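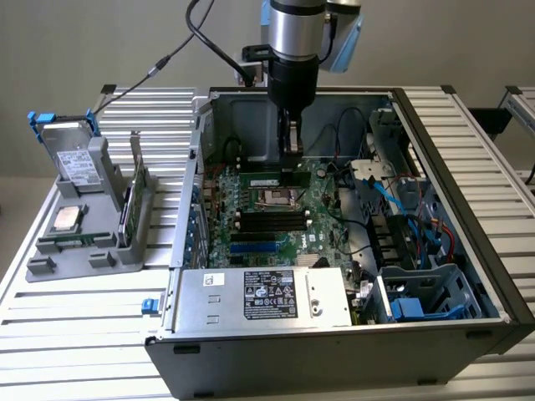
The Winter Rate

Dorothy Rudd got the letter from Greltus Water in July, and she read it standing up at the mailbox because the envelope was thin and she thought it would be short. It was short. It said that her account was past due in the amount of 412 dollars and that service to the property would end if the balance was not paid.

The property was the cabin at Itow Lake. She had not been there since her husband died, and before that they had gone two weeks a year. The water was turned off at the street every fall. She had the receipts for that in a shoebox.

She called the number on the letter. A young man told her the charge was the winter rate.

"What is the winter rate?" she said.

"It's the rate for properties occupied in winter."

"It wasn't occupied."

"It says occupied here, ma'am."

She asked who had told them that, and he said the meter had. She asked how much water had been used, and he read her the number. It was enough for one person, or two careful ones. She thanked him and hung up and ate a peach over the sink.

The drive was 80 miles. She left after breakfast with a thermos, a flashlight and the shoebox. Her sister wanted her to take somebody along, or at least call the sheriff, and Dorothy said she would call if there was anything to call about. The road had been widened as far as the gravel pit and after that it was the same as it had always been, with the dip by the church where the muffler used to hit.

The grass at the cabin had been cut, and recently. The canoe was up on its sawhorses with a tarp tied over it. She had left it in the weeds, upside down, and had felt bad about it for three years.

She knocked on her own door. Then she used the key.

Inside it smelled like coffee and floor soap. The bed was made. On the table there was a jar with pencils in it and a library book about bees, face down, open near the middle. Somebody had fixed the window that wouldn't stay up. They had done it with a new sash cord and had painted over the place where the old stick used to prop it, but the green was a little off.

She sat down at the table and poured herself what was left in the thermos.

The man came in a bit after noon carrying a bag from Timmermans, the grocery on the county road. He was older than she had expected, near her own age, with a gray jacket buttoned wrong. He saw her and set the bag on the floor slowly.

"Mrs. Rudd," he said.

"How do you know that?"

"It's on the mail. I kept it for you. It's in the drawer."

She opened the drawer. It was all there, tied with string, the seed catalogs and the tax notices and a Christmas card from people who must not have heard. None of it had been opened.

"How long have you been here?"

"Since the October before last. I had a room over the Vosex plant and they closed that up. I was only going to stay until the snow stopped." He looked at the bag. "There's milk in there. Do you mind if I put it away?"

She said go ahead. He put away the milk and some eggs and a box of crackers. He knew which shelf in the refrigerator sagged and he put the milk on the other one.

"You owe me 412 dollars," Dorothy said.

"For what?"

"Water."

He nodded. He went to the closet and brought out a coffee can and counted the money onto the table in fives and ones. It took a while. There was 390, and he counted it a second time to be sure, and then went through his jacket and found seven more.

"I can get the rest by the end of the month," he said. "I do yards."

"I saw the grass."

"That one I didn't charge for."

She laughed, and it surprised her, and she looked out the window until it was over. The lake was flat. A boy was rowing a boat near the far side and making a bad job of it.

"My husband tried to fix this window every summer," she said.

"The pulley was in backward."

"He put the pulley in."

"Well," the man said.

She asked him what he did about heat, and he told her about the stove and how he had cleaned the pipe first because there was a nest in it. She asked if the roof leaked and he said only over the porch. He had put a pan under it, and emptied it, and later he had found some shingles under the steps that matched. She remembered buying those shingles. They had argued about it in the parking lot.

When it got to be three o'clock she stood up and put the cap on the thermos. She took the mail and left the money where it was.

"You'll want that for the bill," he said.

"I'll send you the bill. You can pay it from here. They already think somebody lives in it."

He didn't say anything. He picked up the library book and marked his page with a strip of newspaper and put it down again.

"What would the rent be?" he said.

Dorothy thought about it. She had no idea what people paid for anything now. Her nephew paid over 1,000 a month for two rooms and a place to park.

"What's wrong with the dock?" she asked.

"Two of the posts are gone."

"Fix the dock, then. We'll talk in the fall."

He walked her out to the car and held the door. She had to back up twice to get turned around, the way she always had, and he stood in the grass and waved her clear of the pine. At the church she slowed down for the dip.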